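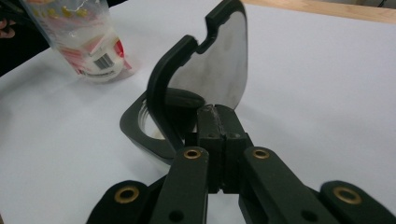
¿Alguien me puede explicar de dónde sale que «Zerneno», de Burden, es una canción sobre la oración? En el grupo de jóvenes de mi parroquia la quieren usar para una charla y llevo una semana oyéndola sin encontrar más que a un tipo que no supera una ruptura. La prueba principal, según me dicen, es que la palabra «luz» sale 7 veces y que el estribillo habla de «volver a casa». Con ese criterio, media radio es música sacra. Si uno se empeña, también puede mirar los cuatro casquillos de latón de la foto, dos a cada lado y casi simétricos sobre las piezas oscuras, y decir que son los cuatro evangelistas. Encajan los números y ya está. Mi duda es si el grupo ha dicho algo al respecto o si todo viene de un blog que copia a otro blog. No busco que me convenzan de que «a ti te puede hablar de Dios», eso ya lo sé. Pregunto por la intención de quien la escribió.

Publicado por bemol_perdido el 26 de noviembre

corchea_y_media
Yo tampoco he encontrado ninguna declaración del grupo, y mira que he buscado. Lo que circula es una entrada del blog Proltska en la que el autor dice que «está claro» que la segunda estrofa cita un salmo. No dice cuál. Le pregunté en los comentarios en enero y sigo esperando. El verso es «desde lo hondo te llamo», que sí, suena al salmo 130, pero también suena a cualquiera que llama por teléfono deprimido. Una frase de cuatro palabras me parece poca base para montar una charla.
Otra cosa es que el que la escribió se haya criado oyendo esas lecturas en misa y se le peguen las expresiones. Eso pasa mucho y no convierte la canción en oración. Si tenéis el disco en papel, mirad los créditos y los agradecimientos, que a veces ahí se ve algo. En la versión digital no vienen.

solfeo_a_ratos
pues a mi me parece preciosa y cuando la puse en el retiro hubo gente llorando, que mas quereis?? el Espíritu sopla donde quiere

bordon71
Que la gente llore no demuestra nada sobre la letra; en mi grupo lloran con los anuncios de Navidad.
Sobre lo que se pregunta: hay una canción anterior, «Jeon», que tiene la misma melodía en el puente y una letra que va de forma muy evidente de una novia que se marcha. Se la quitaron del repertorio y reaprovecharon el puente en «Zerneno». Eso apunta más a la ruptura que al salterio, aunque tampoco cierra el asunto, porque se puede cambiar el tema y guardar la música. En los himnarios está hecho mil veces, con melodías de taberna incluidas, o eso se repite siempre (de esto también pediría la fuente).
Si la charla se hace igual, yo pondría la canción entera, sin presentarla, y dejaría 10 minutos para que cada cual diga de qué va. Luego leería el salmo 130 completo, que es corto. Lo que no haría es decirles a unos chavales de diecisiete años que el grupo «en realidad» está rezando. Buscan una entrevista en el móvil y se acabó la charla.

bemol_perdido
Gracias, lo de «Jeon» no lo sabía. Buscaré los créditos del disco. Lo del retiro lo dejo estar.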